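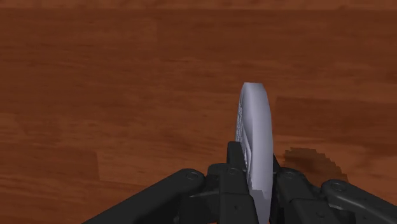 Abb. 3-1: Greifer mit scheibenförmigem Prüfteil, Ansicht aus der Simulation

3 Bedarf planen und Bestellung vorbereiten

Dieses Kapitel richtet sich an Personen, die eine Greifzelle der Baureihe Trastorstead beschaffen oder eine vorhandene Zelle erweitern. Die mechanische Montage ist in Kapitel 4 beschrieben, die Inbetriebnahme der Steuerung in Kapitel 5.

3.1 Voraussetzungen

Vor Beginn der Planung müssen folgende Unterlagen vorliegen:
– Zeichnung oder Volumenmodell jedes Teils, das gegriffen werden soll
– Gewicht und Werkstoff der Teile
– Aufstellplan mit Stromanschlüssen und Fluchtwegen
– Kostenstelle und Name der freigebenden Person

HINWEIS: Für Teile ohne Volumenmodell kann Clemow ein Modell nach Muster erstellen. Die Leistung wird getrennt berechnet und ist in den Preisen unter 3.3 nicht enthalten.

3.2 Greifaufgabe in der Simulation prüfen

Die Prüfung erfolgt mit der Planungssoftware Kong. Sie kann vor der Bestellung durchgeführt werden, eine Zelle ist dafür nicht nötig.

1. Neues Projekt anlegen und die Vorlage »Tischaufbau« wählen.
2. Volumenmodell des Teils laden. Maßeinheit kontrollieren (Millimeter).
3. Teil in der späteren Übergabelage ausrichten. Scheibenförmige Teile, die an den Flachseiten gegriffen werden, hochkant stellen wie in Abb. 3-1.
4. Greifer aus der Bibliothek einfügen und die Finger bis zum Kontakt schließen.
5. Kontaktflächen prüfen. Liegt ein Finger auf einem Relief oder einer Prägung an, die Griffposition im Protokoll vermerken.
6. Werkstoffpaarung und Gewicht eintragen. Die Voreinstellungen der Vorlage nicht übernehmen.
7. Greifablauf starten und das Protokoll speichern.
8. Schritte 2 bis 7 für jedes weitere Teil wiederholen.

VORSICHT: Ein fehlerfreier Ablauf in der Simulation ersetzt keinen Greifversuch. Reibwert, Öl auf der Oberfläche und Toleranzen des Teils werden nur so genau abgebildet, wie sie eingetragen sind. Bei empfindlichen Oberflächen vor der Bestellung einen Versuch mit Originalteilen vereinbaren.

3.3 Kosten zusammenstellen

Alle Preise netto, ohne Fracht. Stand der Preisliste: Montag, 29. Juni.

Greifer mit Anschlussflansch: 3.899 Euro
Steuerung mit Kabelsatz: 1.682 Euro
Fingerauflagen, Satz: 566 Euro

Fingerauflagen sind Verschleißteile. Sie gehören in das laufende Budget und nicht in den Investitionsantrag. Den ersten Satz trotzdem zusammen mit dem Greifer bestellen, er ist im Lieferumfang nicht enthalten.

Folgende Posten werden in Anträgen häufig vergessen:
– Schutzeinrichtung und deren Abnahme
– Arbeitsplatte oder Gestell, falls der vorhandene Tisch nicht verschraubt werden darf
– Schulung des Bedienpersonals
– Stillstand der Linie während des Einbaus
– Wartungsvertrag ab dem zweiten Betriebsjahr

HINWEIS: Roboterarme liefert Clemow nicht. Die Tragfähigkeit des Arms muss Greifer, Flansch und Teil zusammen abdecken. Maßgeblich ist das Datenblatt des Armherstellers bei voller Ausladung.

3.4 Kauf oder Miete

Für Versuchsaufbauten und befristete Aufträge kann der Greifer gemietet werden. Die Mindestmietzeit beträgt 4 Monate. Wird das Gerät danach übernommen, rechnet Clemow die Hälfte der gezahlten Miete auf den Kaufpreis an. Steuerungen werden nur zusammen mit einem Greifer vermietet.

Bei Mietgeräten dürfen keine Bohrungen an den Fingergliedern angebracht werden. Eigene Auflagen sind zulässig, wenn sie sich rückstandsfrei entfernen lassen.

3.5 Bestellung auslösen

1. Simulationsprotokolle aus 3.2 als PDF ausgeben.
2. Bestellformular B2 ausfüllen. Unter »Anwendung« alle Teile aufführen, auch solche, die erst später hinzukommen.
3. Formular und Protokolle an die Projektierung senden, Ansprechpartnerin Teresa Wysocka.
4. Technische Rückfragen beantworten. Die Lieferzeit beginnt erst mit der technischen Freigabe.
5. Auftragsbestätigung mit dem eigenen Antrag vergleichen, besonders Flanschtyp und Kabellänge.

VORSICHT: Der Flansch kann nach der Auslieferung nicht umgetauscht werden. Bei Unklarheiten das Lochbild am Arm messen und die Maße dem Formular beilegen.

Bestellungen, die noch im laufenden Geschäftsjahr abgerechnet werden sollen, müssen vor Dezember technisch freigegeben sein. Fragen zu Mietverträgen und Teilrechnungen beantwortet Raphaël Vidal im Vertriebsinnendienst.

Weiter mit Kapitel 4, Aufstellung und mechanische Montage.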